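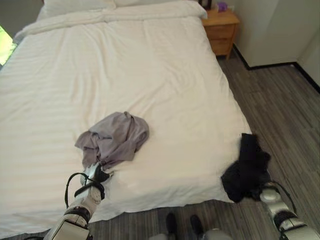
White striped duvet cover, top edge folded back

How do I keep a white duvet cover from wrinkling and picking up lint?

Posted by Famidano, 2025-08-03

I switched to a white duvet cover in May, the kind with a faint stripe woven in. It looks fine at the pillow end, where I fold it back in a thick roll. The middle and the side where it hangs down are always creased, even right after I smooth it out. I also sort clothes on the bed, and the dark knit stuff leaves fuzz on the white. I wash it on warm and dry it on high until the buzzer goes off. I don't own an ironing board and would like to keep it that way. Any ideas?

Udo

High heat until the buzzer is your problem. Use medium and take the cover out while it is still a little damp. Shake it hard from two corners, put it straight back on the duvet and pull the sides down with your hands. Let it finish drying on the bed with the window open. Give it a couple of hours before you sleep in it.

Also, don't dry it with anything else. Mine used to swallow the pillowcases and come out in a knot. Button it closed before it goes in the washer.

For the fuzz, wash dark knits separately and turn them inside out. A lint roller gets the rest.

Rivadeneira

get a darker cover

Puvolness

Agree with Udo on the dryer. I would add a spray bottle with plain water for the side that hangs down. Mist it lightly, smooth it with your palm and leave it for 15 minutes. It won't look ironed but the sharp creases go.

As for sorting clothes, I spread an old flat sheet over the bed first. Fold laundry on that, then carry the sheet outside and shake it. Purple and gray things haven't given me trouble, it's the black fleece that sheds. A damp rubber glove picks up fleece fuzz better than a roller does. Skip fabric softener on the cover, it left mine feeling waxy after 3 washes.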